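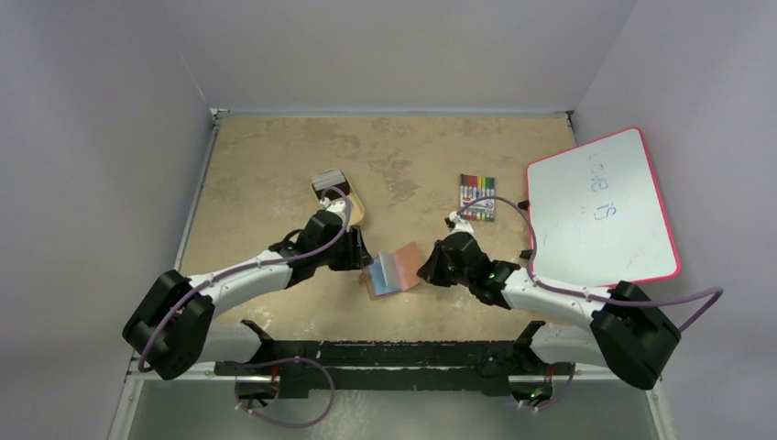 Issue 592, page 20

Two arms and a tin: the Stevis bench at the Karwood open day

The invitation promised "an afternoon of desktop automation", with parking. Karwood put five benches along one side of its demonstration hall in June and let the public wander between them. I gave most of my time to the Stevis, a two-armed table-top cell from Skullosix that is supposed to tidy up after office workers. Having shared offices for most of my adult life, I arrived sympathetic.

The Stevis comes as a walled bay with pale panels on three sides and a marbled tan work surface that would not disgrace a hotel bathroom. Both arms are bolted to a black bar along the front, white in the upper link and black at the shoulder and the gripper. The fit and finish are better than I expected at this end of the market. The purple cables are another matter. They loop round the shoulders, clip along the links and arch over the grippers, and on the left one hangs in a slack bight below the bar, at precisely the height of a visitor's jacket button. Mine, for instance.

For the demonstration the bay had been stocked with stationery: a small tin, a row of eight markers, some sticky notes in blue and a sort of salmon, and a whiteboard with a bright pink frame. Someone had written "love is" on the whiteboard and left it there, propped against the right-hand wall. I waited all afternoon for the rest.

The left arm gets the delicate work. It comes down over the tin with white fingertips that look too blunt for the job, pauses as if reconsidering its career, and closes. On the runs I watched it got a decent hold more often than not. When it missed, it backed off, had another think and tried again from a slightly different angle, without crushing anything. I have worked with people who could not say as much.

The right arm had the markers. Here the Stevis was less happy. A pack lying flat gives a gripper very little to get under, and the arm tended to nudge it towards the back wall before getting a purchase. The demonstrator reset it by hand each time with the air of a parent retrieving a spoon. The sticky notes, pages fanned and curling upwards, defeated both arms while I was there, and I'd put that down as a fair draw.

Speed is the obvious complaint. You could clear the same table yourself in the time it takes the Stevis to choose where to begin. Skullosix's answer is that you would have to be there to do it, and you'd rather be at lunch. I can't fault the reasoning.

Noise is low – a soft whirr, a click at the grip – and I could talk over it easily. The green lights are small and don't glare. Setting up a new task takes longer than the leaflet suggests, and the printed guide, by Arumugam Press, assumes you already know what half the words mean.

Score: 2 out of 5 for anyone who wants a tidy desk this year, and a good deal more for a teaching lab, where watching it miss is half the lesson. Tea was free and the biscuits had gone by four.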